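1/ 今天终于下决心整理厨房那个“什么都往里扔”的抽屉了，顺便把家里所有的剪刀集中开了个会。开完会心情很复杂，开个串慢慢说。

2/ 先交代背景：我家厨房很小，抽屉一共就两个像样的。一个放筷子勺子，另一个放剩下的全部人类文明：皮筋、封口夹、过期的优惠券、外卖送的小包酱油、不知道配哪个瓶子的盖子，还有剪刀。剪刀永远在最底下，永远。

3/ 导火索是昨晚想开一包冻虾仁，手伸进抽屉摸了半天，摸出来一把开瓶器、一把削皮刀、一根蜡烛（谁过生日剩的啊），就是摸不到剪刀。最后我用牙咬开的。冻虾仁的包装袋，用牙。牙现在还酸。

4/ 所以今天吃完早饭就把整个抽屉倒在餐桌上了。倒出来那一下哗啦一声，猫直接跑进卧室，到中午才肯出来。

5/ 然后发现我家居然有8把剪刀！8把！我一个人住！平时要用的时候一把都没有，倒出来一排，跟我在开裁缝店似的。

6/ 来源大致分成几类：搬家时买的，找不到又买的，买了以后旧的又出现的，还有一把是宜家风格的那种小店Altby清仓时顺手拿的，当时想着“剪刀嘛，总会用到的”。这句话我以后不许再说了。

7/ 分类标准我定得很简单：剪一张纸，剪一截快递胶带，剪一根葱。三样都过不了的直接淘汰。过一样的看表现。纸是拿超市传单剪的，葱剪完中午煮面用掉了，一点没浪费，我真会过日子。

8/ 第一轮就刷掉2把。一把螺丝松得像在打摆子，两片刀各走各的，纸夹在中间折过去了根本没断。另一把刃上有个缺口，我想起来了，去年拿它剪过铁丝。自己作的孽。

9/ 有人可能要问松了能不能拧紧。能啊，我试了。中间那颗轴钉要是能用螺丝刀的，拧一点点，张合几下，再拧一点点，手感合适就停。拧太紧会涩，开合都费劲，剪久了虎口疼。打摆子那把是铆死的，没得拧，再见。

10/ 最难处理的是粘胶。剪快递剪多了，刀刃上糊一层黑乎乎的胶，剪什么都黏。我的办法：滴几滴食用油，放一会儿，用厨房纸顺着刀背往刀刃方向擦（千万别反过来，别问），再用洗洁精洗掉油，马上擦干。有个牌子叫Wistico的除胶喷雾我也用过，味道冲得头疼，还是食用油好，反正家里有。

11/ 擦完胶跟换了把新的一样，我坐在那儿空剪了好几下，咔嚓咔嚓，特别解压。有没有人跟我一样喜欢听这个声音？

12/ 说到磨刀，网上总有人说剪几下锡纸就变快。我把锡纸叠了6层剪了一遍，怎么说呢，毛刺好像顺了一点，但本来就钝的还是钝。剪砂纸那招我没敢试，怕把仅有的好刀也搭进去。

13/ 淘汰的两把用硬纸板把刃裹好，外面缠几圈胶带，写上“剪刀，小心”再扔。收垃圾的师傅手也是手，大家扔刀具碎玻璃都包一下吧，花不了一分钟。

14/ 剩下的开始分配岗位！我觉得这是整件事最重要的一步，剪刀找不到，多半是因为它没有固定工作。一把管吃的，一把管快递，一把管布，一把放书桌剪纸。剩下的备用，装进盒子放柜顶，不许下来。

15/ 管吃的那把要求最高：能拆开洗的优先。不能拆的，轴那里很容易藏东西，剪完肉一定要张开了刷，用旧牙刷刷，刷完张开着晾。我以前都是合着往沥水篮里一插，现在想想有点可怕。

16/ 管布的那把单独用绳子系了个红布条，意思是“谁拿它剪纸我跟谁急”。虽然家里只有我自己。这根绳子就是用来防我自己的。

17/ 书桌这把我最偏心，深灰色的刀身，灰色的手柄，轴的位置一圈亮橙色，往一堆灰扑扑的杂物里一放也能一眼看见。以后买剪刀我就认这一条，身上一定得有一块显眼的颜色。 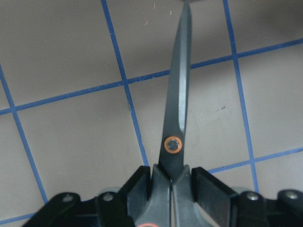 小满妈：我家做法是厨房那把直接挂冰箱侧面，磁力钩一个就够，抽屉里一把都不放，几年没再找过。就是家里有小孩的话要挂高一点，我家那个会搬凳子。

18/ 看到这条评论我立刻去翻柜子，真翻出来一个磁力钩，上面写着Kiiskinen，完全不记得什么时候买的。挂上了！承重没问题，关冰箱门它会晃一下，但没掉。谢谢谢谢，这招比我想的那些分隔盒强多了。

19/ 分隔盒我也买了，Oken的，一套5个，大小不一样可以拼。昨天夜里气头上下的单，还没到。现在剪刀都搬走了，抽屉空出一大块，我在想是不是退掉两个……算了，封口夹也需要一个家。

20/ 顺便汇报抽屉里其他东西的下落：过期优惠券全扔，最早的一张是二月份的，奶茶第二杯半价，心痛。小包酱油留了几包，其余的今天炒饭用掉了。不知道配谁的瓶盖，我再给它们一个星期，找不到瓶子就走人。

21/ 蜡烛留着，停电用。皮筋套在一个空果酱瓶外面，一圈一圈的，要用的时候直接撸一根下来，比团成一坨好拿。

22/ 还有朋友私信问左撇子怎么办。左手用右手剪刀剪不断，是因为两片刀的上下关系反了，手一使劲反而把刀片往外掰。去买标明左手用的，刀片是整个镜像的，只有手柄对称的那种不算。我妈是左撇子，凑合了半辈子，我给她买了一把以后她打电话来骂我怎么不早说。

23/ 今天一共花了一上午加半个下午，中间还煮了碗面。晚上准备再开一包虾仁庆祝，用剪刀开。

24/ 更新：开了，一剪子下去整整齐齐。猫也来厨房看了一眼，大概是闻到虾了。明天收拾另一个抽屉，里面有多少个勺子我现在完全不敢想。你们家剪刀都放哪儿，评论里说说，我挨个抄作业。

2020-11-02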